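Review: Gendau Serial Gateway and Protocol Converter

The Gendau gateway connects older serial field devices to an Ethernet control network. It was evaluated on a pumping network operated from the Plandgate depot, where 27 outstations report to a single master over a shared radio channel. The evaluation ran for six weeks and covered installation, configuration, normal polling and recovery after loss of power.

Installation was simple. The unit clips to a standard rail, and the terminals are clearly marked. The printed guide covers grounding well but says little about cable shielding, which matters on long serial runs. Configuration is carried out through a web page or by loading a text file. The text file method is preferred for sites with more than a few devices, as the web page requires each address to be entered by hand.

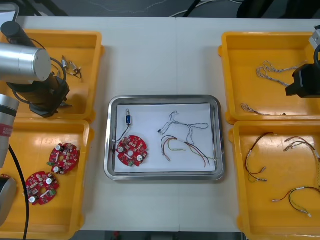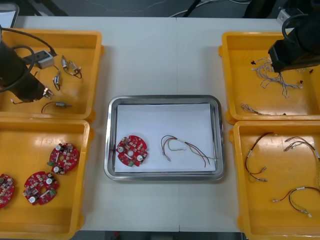

Photos: Pawłowska / Drultus. Steel tray and yellow bins on a white worktable.

Under normal polling the gateway performed without fault. The response timeout can be set separately for each device, a feature missing from many units in this class. Retries are limited to 20 per device before the address is marked as failed. Failed addresses are then polled at a slower rate until they answer, so one silent outstation does not hold up the rest of the channel.

The register map holds 312 entries. This was sufficient for the test network, but larger users should check their totals before ordering. No warning is given when the limit is reached; further entries in the file are ignored, and the fault is recorded only in the event log.

Recovery after power loss was satisfactory. The unit resumed polling with its stored settings and required no action from the operator. The event log, however, is held in temporary memory and is cleared at each restart. Sites that must keep a fault history should send the log to an outside server.

The gateway is recommended for small and medium networks with mixed serial equipment. It is less suited to sites where log retention is required at the device itself.

Related items
Choosing a Baud Rate for Shared Radio Channels
Grounding and Shielding of Long Serial Runs
Drultus Rail-Mount Power Supply: Review
Register Mapping for New Users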